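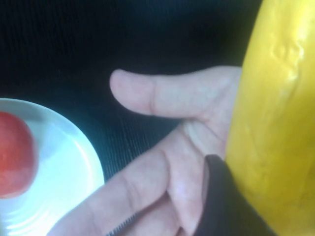

The Sakitz gripper kit keeps dropping its wrist camera stream, and I'd like to know if the unit should go back before the trial period is up. The arm itself is fine. The stream freezes for a second or two, the controller logs error 1278, and the gripper holds whatever position it had. It happens with the arm parked as well as moving. It also happens when I put a hand in close to the camera, right up against the yellow piece with the plate off to the left, and leave everything else alone. I was hoping it would only fail on fast moves, which would point to the cable.

Posted in October by Chandrasekhar Chettiar
Ticket opened with Pollilwood Support, product: Sakitz gripper kit (trial)

Setup: Sakitz parallel gripper and wrist camera on our own arm, Clesau controller box, firmware as shipped. Test job is pick and place with toy fruit on a plate, black table. A second fixed camera watches the table and has never dropped out.

Tried so far:

9:15 — Power cycled the controller and the gripper. Stream came back, first freeze after 10 minutes.

9:40 — Swapped the USB port on the Clesau box. No change.

10:05 — Turned auto exposure off in the camera settings. The glossy pieces looked better but the freezes carried on.

10:30 — Raised the stream timeout from the default 200 ms to 500 ms. Fewer 1278 errors in the log. The picture still stops, the software just waits longer before it complains.

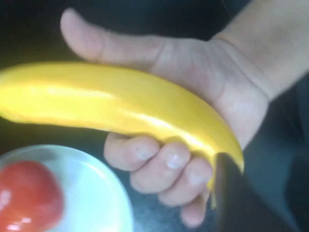 11:10 — Ran the gripper open and closed with the camera unplugged. No errors and no missed moves. Plugged the camera back in and the error was there again before I had finished writing the line above.

Reply from Pollilwood Support, 11:50

Thanks for the detailed log. Please put the timeout back to the default for now, otherwise the log hides short dropouts. Error 1278 means the controller stopped receiving camera frames. It doesn't say where they were lost. Can you check the following:

- The camera lead is fully seated at the gripper end. The latch should click.
- The camera lead is not tied to the gripper power lead along the arm.
- There is slack at the wrist when the arm is at full reach.

If you have another lead of the same type, please try it and tell us the result.

We use cookies to keep you signed in and to remember your ticket filters. Accept all | Manage settings

Customer update, 1:20

Timeout is back to 200. The latch was clicked in. The two leads were tied together in three places, because that is how the Sakitz quick start sheet shows it. I cut the ties and ran the camera lead on its own path.

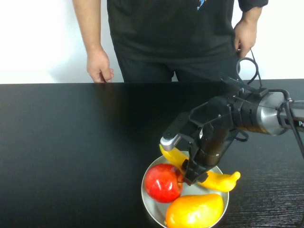
With the leads apart I get fewer freezes, but I still get them. I don't have a spare lead. The one in the box has a Sampaio label on the plug and I can't find that part in your store, so please send one.

Reply from Pollilwood Support, 2:05

A replacement camera lead is on order for you, no charge during the trial. We have also extended the trial so the wait doesn't count against it. The drawing on the quick start sheet has been passed to the documentation team.

Customer update, 2:30

Good, thank you. Two comments for whoever looks after the product. The grip itself has been steady, and I have no complaint about the fingers or the mount. The software should show a warning on screen when the stream stops — right now the last image stays up and looks live, and I only find out by opening the log.

Leaving the ticket open until the lead arrives.

Status: Waiting on part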